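Siltbridge Hall Users' Group
Notes from the meeting, Jan 18, 2023

I said I'd take the minutes again, so apologies in advance for the rambling. We had a decent turnout (14 of us, plus a baby) and started a bit late while the kettle boiled.

Matters arising. The wobbly shelf in the kitchen is fixed, hooray! The key for the side door is still missing, so if you find it in a coat pocket please own up.

Tables. We spent ages on this one. The white tables have been a great success and everybody likes how easily they wipe down, but they do show every mark, and whoever had the felt tips out at Prudness club needs to bring a cloth next time. We agreed to buy 2 more from Lahlou, provided the price hasn't gone up again.

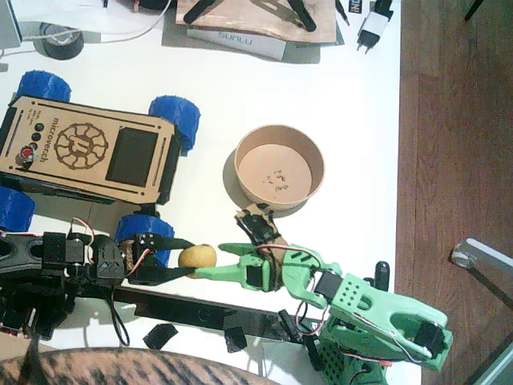
Fruit came up next, and I was surprised how much we all had to say. The snack bowl goes down very well with the afternoon groups, but leftovers keep getting forgotten and I don't want to be scraping anything off a tabletop in August. So: whole fruit only, nothing cut up, and whoever locks up takes home what's left.

Floor. I love that warm reddish-brown wood and I'd hate to see it scratched, so we're asking everyone to lift the furniture when moving it, please, no dragging. Falletora have quoted £2,140 for sanding and sealing, which made a few people gulp. I'm to ask whether they'd do it in two halves.

Money. We're fine for now. Hire charges stay as they are, and the deposit goes up to £30.

Any other business. More tea towels needed. Someone asked about a second noticeboard and we ran out of puff before deciding, so it's first on the list next month. I'll send the booking sheet round once I've typed it up.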